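**Grandimus Publishes Code of Practice for Simulated Testing of Household Robots**

2018-08-11

Grandimus today published a code of practice for companies that test household robots in simulated homes before trying them in real ones. The code has 8 sections and can be used free of charge by any manufacturer, laboratory or school.

It was drafted over two years by a working group that included staff from Ornine and Boiko. A draft was opened for comment in July, and changes were made to the sections on doors and on record keeping.

"Companies have been telling buyers that a robot was tested in simulation without saying what the simulation contained," said Elínborg Frandsen, who led the drafting. "A reader of the test report should be able to find out which rooms were used and what was in them."

Under the code, a simulated home must include doors, fixed fittings and ordinary furniture. Test reports must include still views of the rooms used. 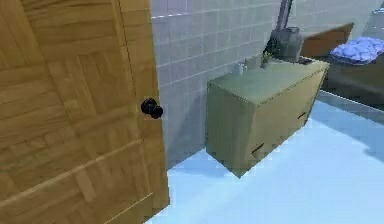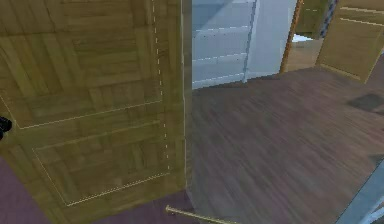
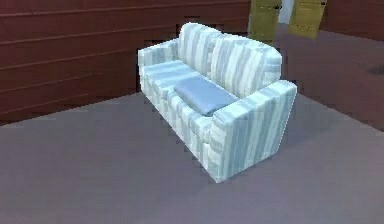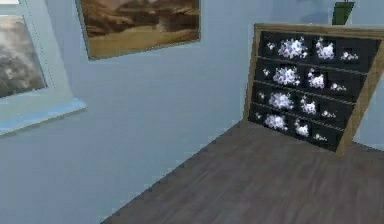 Rendered interiors, including doors, a bathroom cabinet and a striped sofa.

Testers must also record every run, including runs that were stopped early. The trial of the code at Itwood logged 2,783 runs, and all of them are listed in the annex with the reason each one ended.

Section 5 deals with contact. Any touch between the robot and a door, wall or piece of furniture that was not part of the task must be logged as a contact event, even when the task was finished. Operators may not remove these events from the totals.

Section 7 sets limits on what may be claimed. A result from simulation may not be described as a safety result. Before a robot is used around people, the same tasks must be repeated with the physical machine, with a trained operator present and a stop control within reach.

"We found the logging rule took the most work to set up," said Lauri Mäkelä, test lead at Itwood. "Our old software kept only the final score for each task, so we had to change it before the trial could start."

Companies that adopt the code are asked to name a contact person and to keep their records for 7 years. Grandimus will not certify products under the code. Questions about its wording will be answered in writing, and the answers will be posted with the text.

Snædís Baldursdóttir of Grandimus will collect comments for the next edition.

Media contact: Malou Bjarnason, Grandimus press office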